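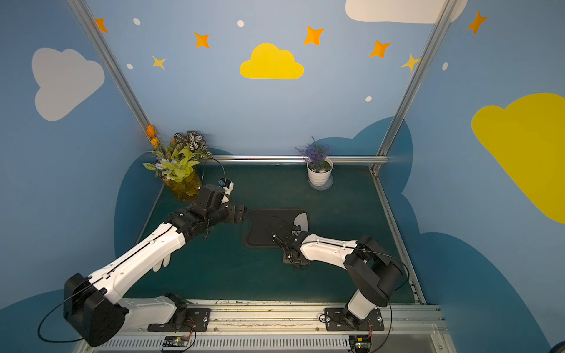 Why does a gripper let go of a knife when the program never told it to open?

Most of the time the fingers were never holding it as well as the controller believed. The controller sees a finger position and a motor current, and both can look fine while the handle is pinched on a corner or the fingers are slowly losing force.

I put this page together after a rather bad afternoon with the Sukside two-arm setup, and I've added to it as people have written in with their own troubles (thank you, and please keep doing it!). The knife went down handle first, slid a good way across the table and stopped. Everyone was fine. But we'd been careless in a few small ways that added up, and I'd like to take you through the way we check for this now.

Before you touch anything

Press the stop button and wait for both arms to settle. Please don't reach in while an arm is merely paused! A paused arm with a tired grip can still drop what it's carrying, and a paused program can be resumed by someone at the other keyboard who hasn't seen you lean over. Arsen Derkach and I now keep one key between us for the Plelach controller, and whoever has their hands near the table has the key in a pocket.

Do all the early testing with a blunt dummy of the same weight. A length of bar wrapped in tape does nicely. Go back to the real knife only when the dummy has passed everything further down.

Step 1. Read the log from the end

Open the grip log and start with the last line, then work backward until the current changes. Ours stopped at line 3,184, and the trouble began well before that. The gripper reported "closed" the whole way along, which had fooled us, but the current had been sagging bit by bit since the lift.

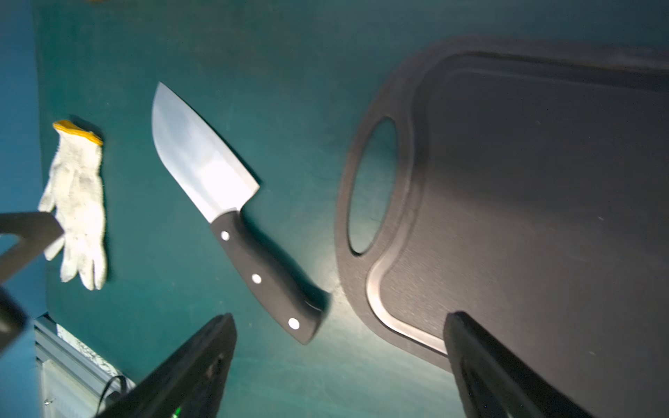

If your log shows a slow sag like that, suspect heat or a force limit. If it falls all at once, suspect the handle turning between the fingers, and go straight to Step 3.

Step 2. Check the force limit

On the Ouellet gripper software there is a setting called hold force, and it's separate from closing force. Petro Pasichnyk found that ours had gone back to its default after an update, so the fingers closed firmly and then relaxed to a gentle hold meant for paper cups. The default was 2 and we needed 9. Your numbers will be different, so please work up to them with the dummy and don't just copy mine. Save the setting, power the controller off and on, and read it again. Ours looked saved and wasn't, the first time round.

Step 3. Look at where the fingers land

A knife handle is narrow and the blade end is heavy, so a grip too near the butt lets the whole thing swing. Aim for the balance point, or as close to it as you can get while keeping the fingers on the handle. Run the approach at slow speed and stop it just before the fingers close. Then look through the wrist camera and see whether both fingers will meet the handle at the same moment. If one touches early it will push the handle sideways, and you'll get a corner pinch.

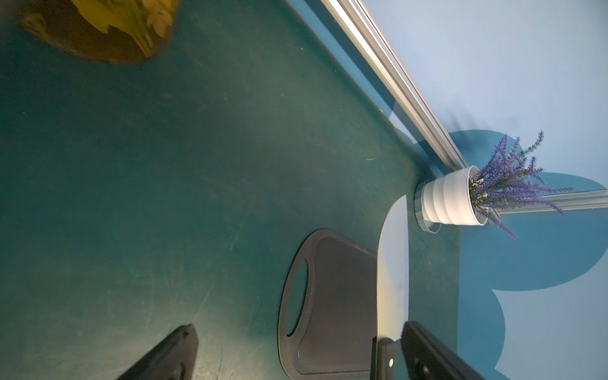

Wrist camera view, with the right finger very close to the knife handle.

If the fingers are off to one side, correct the taught position and not the camera offset. I changed the offset, because it was quicker, and then spent the evening wondering why every other object had moved over too.

Step 4. Add a drop check

After each lift, have the program wait a moment and compare the current with its value at the start of the lift. If it has fallen, lower the tool and stop. We tried this on the Tatbridge test routine for 1,180 lifts with the dummy before going back to steel. It does slow things down a little, and I've made my peace with that.

Updated 2019-02-03. I'm hoping to add a section on worn finger pads in March, once the new ones have had some use.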